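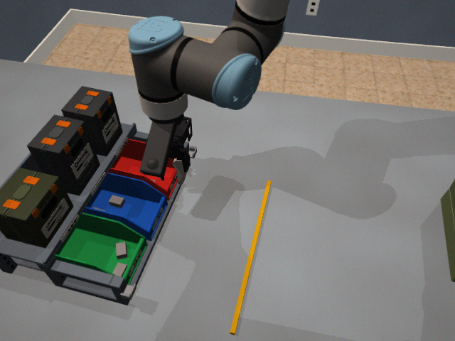 Rerkorau Case File Module for Immigration Practices

Product overview

Rerkorau is a document assembly and deadline module for law offices that prepare family-based petitions, adjustment packets and naturalization applications. It runs inside Jovent Practice Desk, version 31 or later, and cannot be installed on its own.

Capacity and limits

Open matters per office: 1,000
Exhibits per matter: 400
Maximum file size per exhibit: 30 MB
Accepted formats: PDF, TIFF, DOCX

Exhibits over the size limit are rejected at upload. Split them first and number the parts in sequence.
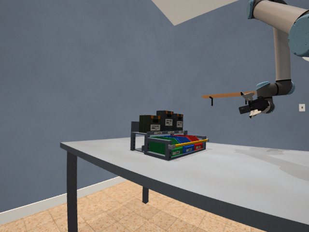 Sinan Demirtaş
Product Documentation Lead, Ustine
Updated Oct 21, 2022

Exhibit indexing

Each exhibit takes a tab letter, a short title and a page range. The index is rebuilt when an exhibit is added, removed or moved. Certified translations are stored as child records of the source document and print directly after it.

Deadline tracking

Response dates are entered by hand from the notice. The module does not read dates from scanned notices. Reminders go to the responsible attorney and one alternate.

Access

Roles are Attorney, Paralegal and Read Only. Only the Attorney role can mark a packet as final. A final packet is locked, and changes require a new revision.

Name fields

Name fields accept the full Latin extended character set, so a surname such as Işık prints on the cover sheet as entered. Aliases and former names are held in a separate table.

Licensing

Licensed per office, billed yearly. Quotes and renewals: Everett Gallagher, Accounts.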